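About us

Vimesau is a small team in Brundside, and we teach robots by showing them. One of us takes the controls, steers the robot through a job from start to finish, and the robot keeps a record of every movement of its arms and fingers. Then we do it again. And again! It can take 300 goes at the same job before we're happy to let a robot have a try by itself, and we still get a kick out of that first try.

Brigitta Rüegg started the company after years of repairing packing machines at Ruchti. She had grown tired of writing long lists of instructions for things a person can learn by watching (how hard to hold a soft bag, say, or which corner to pick it up by). Her first demonstrations were done by pushing the arm about with her own hands. We still work like that for slow, fiddly jobs, and for everything else we use remote control.

These days there are 20 of us. Half the team are operators, and they came from kitchens, sewing rooms, post rooms and one very busy bakery. They know what careful handwork feels like, and it shows in their recordings. New operators spend their first 2 weeks on nothing but picking up and putting down, which is harder than it sounds and a lot more fun.

Parcels are our big subject at the moment. Our Trultden project is all about bags and other floppy things that never lie the same way twice, and we'd love to hear from anyone who handles them for a living. 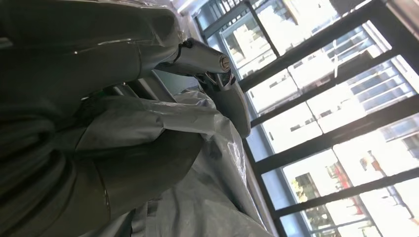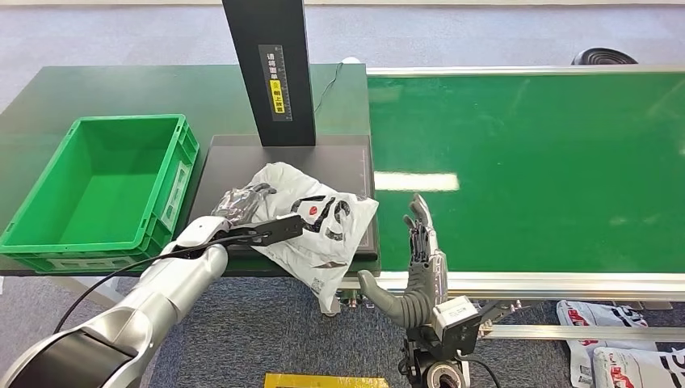 Robot hands at work at Vimesau. Second picture: the left hand holding a mailer bag by its corner.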